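Section 6: Sorting and Folding Trimmed Fabrics

Before you put anything away in your Tisthorpe linen cabinet, give yourself a little time at the table. Pieces with lace on them like to be handled slowly, and a pot of tea alongside (well out of elbow range!) does no harm at all.

1. Clear a flat surface and wipe it down.
2. Lay your plain knits down first, smoothed out with the palm of your hand.
3. Bring the woven pieces over the top, one at a time, and let them fall in soft curves before you decide where the fold will go.

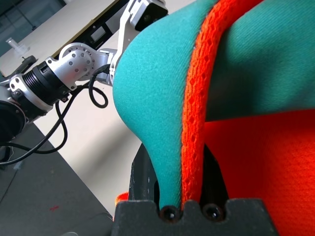 Written by the Halonen Home Guides desk, Losville
Last revised September 2018

Teal twill beside orange lace is a cheerful pairing, and a good one to practice on, as the openwork holes show up nicely and you can tell at a glance if the trim has started to twist.

4. Follow the lace with your fingertips from one end to the other, easing out any curl as you go.
5. Fold the cloth so the lace lies along the outside.
6. Slide the folded piece onto shelf 2, trim facing you.

Note: Knits and twills can share a shelf, but do keep the heavier one underneath.

Caution: Never tug on a scalloped edge to straighten it. Lift the cloth and lay it down again.

Spare shelf liners are listed under part 146.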